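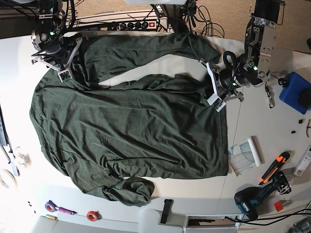
Dark green long-sleeved shirt on a white work table.

How to Build an Anime Watchlist You'll Stick With

I used to keep my watchlist in my head, and my head is a terrible place for 100 titles! Now I use a plain spreadsheet, and I love it so much that I want everybody to have one.

Step 1. Dump everything. Set a timer for 20 minutes and type every show you've ever meant to watch. Spelling doesn't matter yet. Mine came to 40 rows before I even opened my old group chats.

Step 2. Add four columns: episodes, mood, where it streams, and who told you about it. That last one is my favorite -- when you finish a show, you know exactly who to message at midnight.

Step 3. Fill in the mood column with your own words. "Cozy," "loud robots," "will make me cry on the bus." Genre labels are too broad to help you on a tired Tuesday.

Step 4. Split off the giants. Anything with hundreds of episodes gets its own tab. My friend Kári Riis is working through one of those pirate-sized epics and treats it like a second job (a job he adores).

Step 5. Pick three shows for the season and color those rows. One long, one short, one movie. Drop anything you don't like after three episodes and mark it "paused" so you can come back to it.

Step 6. Back it up! I lost my first list when I switched laptops in September, notes and all -- I'm still trying to remember the name of that one about the lighthouse.

If you'd like ratings too, add a column and keep it to five points. I tried ten and spent whole evenings arguing with myself over a seven.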